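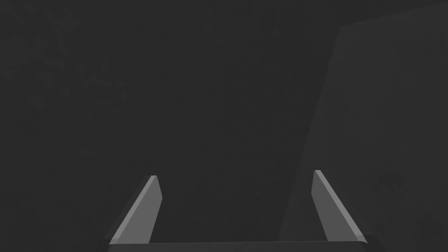

I have been putting off painting the back bedroom for so long that the cans in the hall closet had started to feel like furniture. You know how it goes. You buy the rollers in a burst of good intentions, you clear a shelf for them, and then it's November and you're still moving the drop cloth every time you need the vacuum. So last month I finally gave in and did it, and since a few of you asked in the comments how I settled on a color, I thought I'd write the whole long story down (get a coffee, I mean it).

The room is small and faces north, with one window over the neighbor's garage, and for years it was a yellow that somebody before us must have loved very much. In the morning it was fine. By four in the afternoon it looked like weak tea. I kept telling myself that a north room needs a warm color, as everyone says, and I'd lie on the bed in there with a book and feel faintly annoyed at the walls.

My first idea was green. I had a whole green period, I'll admit it! I brought home paint chips from Partanen, the little hardware store by the post office, and stuck them up with masking tape, and every single one turned into pond water by suppertime. Then I spent an entire weekend on blues. The blues were lovely at the window and cold as a dentist's office by the closet, so down they came too. My husband was very patient and called them all "nice," and I have decided to take that as support.

What finally got me to gray was the notebook. I keep a house notebook, an old spiral thing with receipts stuffed in the back, and when I flipped through it I saw that I had written the word "quiet" next to almost everything I wanted for that room. A quiet rug. Quiet curtains. I wasn't asking for a cheerful room at all, I was asking for somewhere to read and nap and fold shirts without being looked at by the walls.

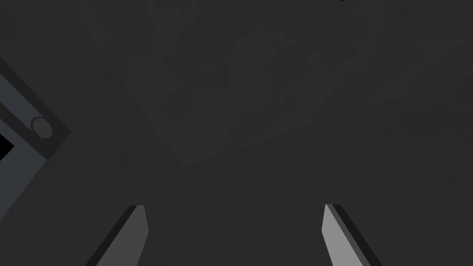 Gray, though, is a much bigger country than I knew. I went in thinking there was light gray and dark gray, and I came out of Partanen with a fan deck from Pralis and a headache. There are grays with pink hiding in them, and grays that go lavender the minute a cloud comes over. The ones I kept drifting back to were the deep ones, charcoal with a bit of mottling to it, the kind of surface where you look for a while before you notice that one big patch is just a shade paler than the rest. I find that so restful. A perfectly flat dark wall can feel like a hole, but give it some soft, uneven blotches and it turns into something closer to slate or old felt. I didn't go quite that dark in the end, but it's what I was aiming toward the whole time.

I bought three sample pots and painted big squares of poster board so I could carry them around the room. If you take one thing from this rambling post, let it be the poster board. I moved those squares behind the lamp, beside the closet, down by the baseboard, and I looked at them at breakfast and again at bedtime in my robe. Two of them dropped out in a day. The third was number 294 in the deck, a middling gray with some brown in it, and it never once did anything strange.

The paint itself came to 66 dollars, and that was with the coupon. I went with a flat finish. The man at the counter tried hard to sell me eggshell, and he had good reasons (fingerprints, mostly), but we have no small children in the house anymore and the walls in there are nowhere near straight. Flat hides so much. Shine on an old plaster wall just tells everyone where the patches are.
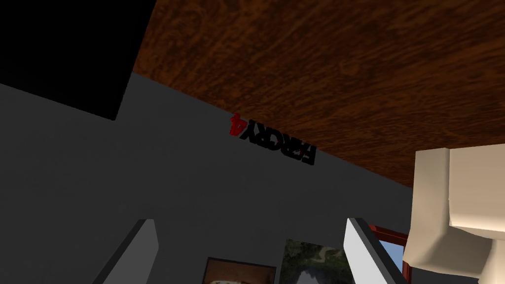

It took me two days, with a long break in the middle because my shoulder started complaining. The first coat went on looking terrible, all streaks and yellow ghosts, and I stood there on the stepladder feeling quite sorry for myself. The second coat fixed nearly all of it. I did the edges with the angled brush I've had forever — it says Onness on the handle, and I have washed it so many times the letters are going — and I only got paint on the window trim once.

Then there was the question of what to put back. I'd emptied the whole room, and I liked it so much with nothing in it that I was slow about the furniture. The bed came back first, naturally, and the little Ivwood dresser from my aunt's house, which suddenly looks like a much better dresser than it did against the yellow. The old curtains did not survive the change. They'd been cream for so long that I believed in it, but next to a clean gray wall they were plainly beige, and tired beige at that. I'm sewing new ones out of a heavy oatmeal linen and have gotten as far as one panel, unhemmed, held up with clothespins.

I still need to do the inside of the closet, which is yellow, and which I'm keeping shut for now. If anyone has a good trick for painting behind those old hooks without taking every one of them down, please leave it in the comments. I have half a can left and a free Monday coming up.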